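Chapter 4
Planning and Budgeting for a Small Robot Cell

After reading this chapter you should be able to:
Write an equipment request that starts from the task and works back to the arm
Separate the purchase price of a cell from its installed price
Set aside money for fingers, cables, spare parts and staff hours
Compare two quotes that do not cover the same items

Key terms: installed price, end effector, wear part, consumable, fixture, acceptance test, duty

4.1 Where the money goes

A first-time buyer usually begins with the arm. The arm has a catalog page, a payload figure and a price, and it is easy to put on a request form. The trouble comes later, when the form has been approved and the arm is on its way. There is no bench for it, no rail to bolt it to, no power strip on its own breaker, and no line in the budget for any of these.

In this book we call the price of the arm, delivered, the purchase price. The installed price is everything spent up to the day the cell passes its acceptance test. Training hours go into the installed price. So do mounting hardware, enclosure walls, lighting, and the parts the cell will practice on.

Throughout the chapter we follow one request. Trivadard, a small contract packing firm, wants a bench cell that can handle mixed small goods with two arms. Its planning group has received a quote from Lemieux for $2,757, covering brackets, cable guides and enclosure parts only. The group has set a ceiling of $3,000 for that part of the request. The arms themselves are on a separate line, which we take up in Section 4.5.

4.2 Start with the task

Write the task in one sentence before you open a catalog. "Handle small goods" is too loose to price. "Pick up a block with two grippers, one from each side, and set it down in a marked spot" can be priced, because it tells you how many arms you need, how far they must reach and how close together they must work.

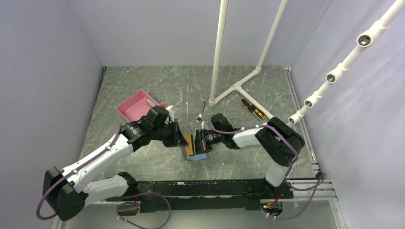

Bench space should be planned from the point where the arms meet, outward. Draw the spot where the part will be handled, then mark the reach of each arm to that spot, then add the base. When two arms share one long rail, as these do, and both grippers close in on the same block, the rail length and the reach have to be chosen together. Budget the rail as its own item. Give the cables an item too: the purple ones looping along both arms need slack at every joint, and cables that flex are wear parts. The white pipe frame standing on the floor of the workspace belongs under fixtures. Pipe and fittings are cheap to buy, but someone has to cut and assemble them, and those hours should be written down.

A common mistake is to leave no room inside the walls for trays, tools and parts waiting their turn. Put them on the floor plan at full size.

4.3 Fingers and other wear parts

The end effector is the tool at the end of the arm. For the cells in this chapter it is a gripper with two fingers. Fingers are a small part of the purchase price and a large part of the yearly cost. Order 2 spare sets with the first purchase, and ask the supplier in writing whether the same pattern will still be sold next year.

Trivadard's first draft listed fingers under "miscellaneous." The reviewer at Brulau, the parent company, sent it back with a request for a separate line and a replacement interval. The second draft used an interval of 100 shifts, to be checked against the log in July.
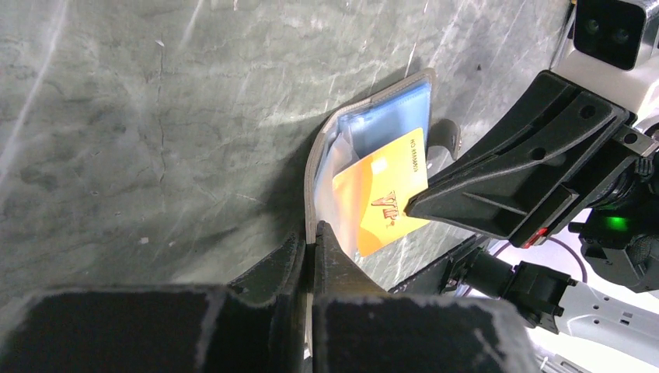 Sample goods are the consumable most often forgotten. A cell that will meet soft, thin or hinged items must be tested on them, and a stiff block will not stand in for a wallet. Here the buyer should think about two kinds of contact at once. One pair of fingers pinches the thin edge of the wallet, while a ridged finger from the other side touches the orange card sticking out of it. Each contact may call for a different fingertip, and each fingertip is a line in the budget. Plastic sleeves and linings wrinkle with handling, so buy enough samples to replace them during testing.

4.4 Comparing quotes

Two quotes can be compared only after both have been put on the same form. Copy every item from each quote into one table. Where a supplier has left an item out, enter the cost of buying it elsewhere. Floneck, the second bidder, included cable guides but no enclosure parts, and its total looked lower until the missing walls were priced.

Check Your Work
1. Using the Lemieux quote and the ceiling in Section 4.1, find the amount left for extra brackets.
2. Write a one-sentence task statement for a cell in your own shop or school.
3. List the wear parts for that cell and propose a replacement interval for each.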